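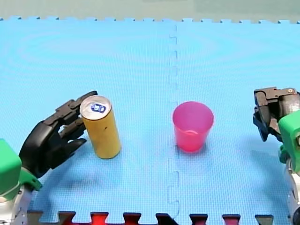 Course handouts / Manipulation Lab

Comparing end effectors on a two-arm bench

Reading time: 2 min
Last updated: November

The left arm carries a multi-fingered hand and the right arm a mechanical gripper. Test objects are a slim drink can and a tapered plastic cup, both upright on the foam mat. Work in pairs. One person runs the Zetbridge controller, the other keeps the log.

1. Approach

Bring the open hand in from the side until the can stands between the upper and lower fingers. Stop before contact and save the pose.
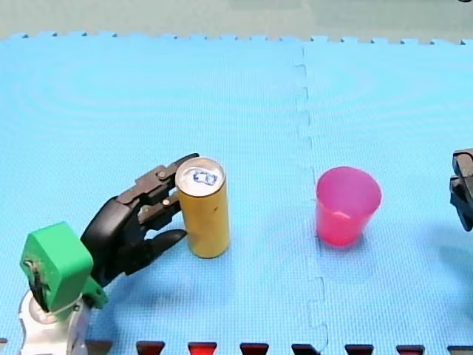

Close at the low force setting first. A finger that touches early will push the can before the others arrive — log this as a displacement, even if the grasp then holds. Repeat with the wrist rotated 45 degrees.

2. Lift and rotate

Lift, turn the can to horizontal, and hold for the count set in the script. Note which fingers carry the load.

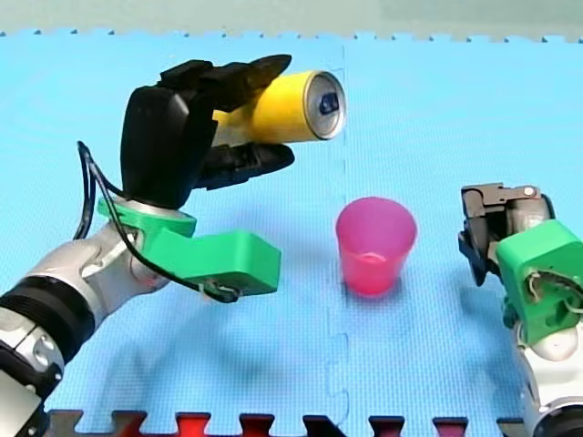 3. Release and reset

Return the can to upright and open the hand slowly. Check that no finger is still resting on the can wall before retracting the arm.

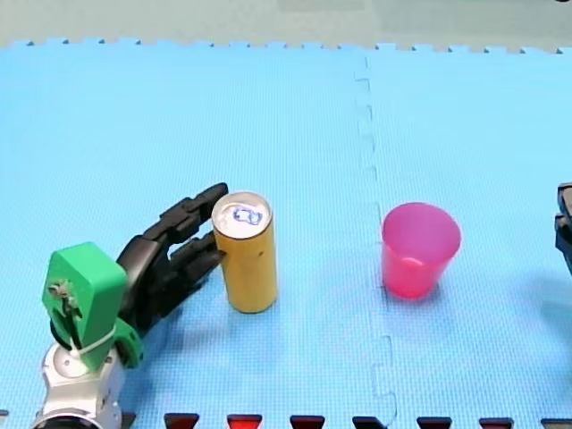
A drag on release counts against the trial. Run the same sequence with the gripper on the cup and keep the two logs separate. Last term's set had 282 valid trials; Baumgart's notes on the rejected ones are in the lab folder.

Logs go to Adhiambo Mugo by Thursday.

This site uses cookies to remember your settings. Accept / Decline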